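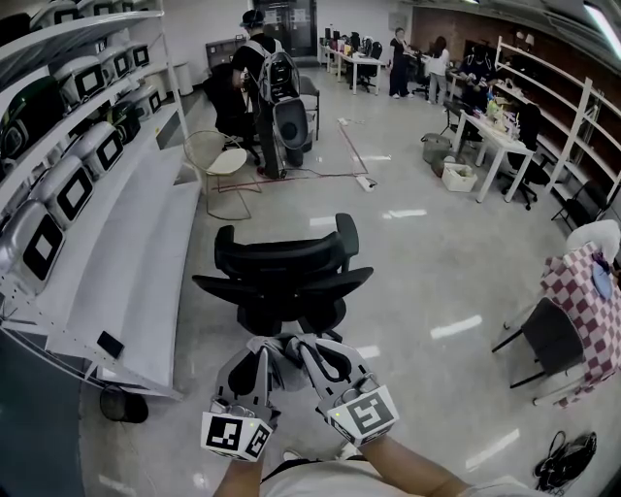
The Prunidberg bike counter is back, and I rode past it twice this morning just to make it tick over. (Yes, I turned around at the bakery and went back. No, I'm not sorry.)

If you've moved here recently, the counter is the tall post at the town end of the river path, the one with the display that goes up every time a bike rolls over the loop in the pavement. It went dark in May when the path was dug up for the new water main, and even after the path reopened the post just stood there showing nothing. I'd gotten used to it, to be honest, and then on my way home Thursday there were two people in orange vests kneeling next to it and my heart did a little jump!

So I called Benedikt Kleinschmidt at the town's roads office to find out what's going on. He told me the old loop was cut during the digging and had to be replaced completely, and the part was on back order all summer. The new one is longer and covers the full width of the path, so riders who hug the left side should be counted now too. Cargo bikes used to get missed a lot, or counted as two, and he says that should be better. We'll see. Mine registered fine both times, with a full load of groceries on one of them.

The bigger news is what the town wants to do with the numbers. Starting next month, the daily totals will go up on the town website every Monday, and they'll be used to decide whether the river path gets plowed this winter. Up to now it's been the last thing on the plow list, after the side streets and the parking lot behind the pool. Anyone who commuted through last winter remembers the ruts by the footbridge. I walked my bike through them more mornings than I rode.

Kleinschmidt wouldn't give me the exact cutoff, and I did ask more than once. What he would say is that the roads office will look at weekday mornings between 7 and 9, and that weekend rides won't count toward the decision. That seems a little unfair to the people who work shifts. Jana Ehlers rides to the hospital at five in the morning, all year, studded tires and everything, and she'd like to know why her trip doesn't matter. "I'm the one who's out there before the plow is," she told me. I passed that along to the roads office and was told it's been noted.

Not everybody is thrilled about the counter in general. Waltraud Thiele, who lives right on the path, thinks the money would have been better spent on lights at the Janssen underpass, where two of the lamps have been out for ages. I can't argue with her there. I ride through that underpass with my bell going the whole way like an ice cream truck. The lamps are on the repair list, apparently, but I couldn't get a date.

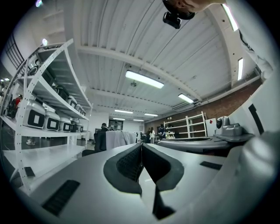

*Ifigeneia Gkikas*

A few practical things while I've got you. The detour signs on the east side are still up, and you can ignore them, the path is open all the way to the mill. The pavement over the new loop is a bit raised, and you'll feel it on skinny tires, so don't be fiddling with your gloves when you hit it. Walkers don't trigger the counter, and neither do strollers (a dad tried it while I was standing there, with a very disappointed toddler).

There will also be a public meeting on winter upkeep for all the bike routes, not only the river path, at the town hall annex. It starts at 7 p.m. and the room seats only 20, so get there early or plan on standing. The date hasn't been set yet, and I'll post it as soon as I have it. If you can't make it, you can write to the roads office instead, and Kleinschmidt says letters get read out at the start. Frauke Harms is already collecting comments from the folks who ride in from the villages, where the plow question is a whole different headache, and she'll take yours too if you catch her at the Saturday market.

The display said 14 when I rolled over it the second time. It was early and drizzling, so I'd call that a decent start to a Sunday.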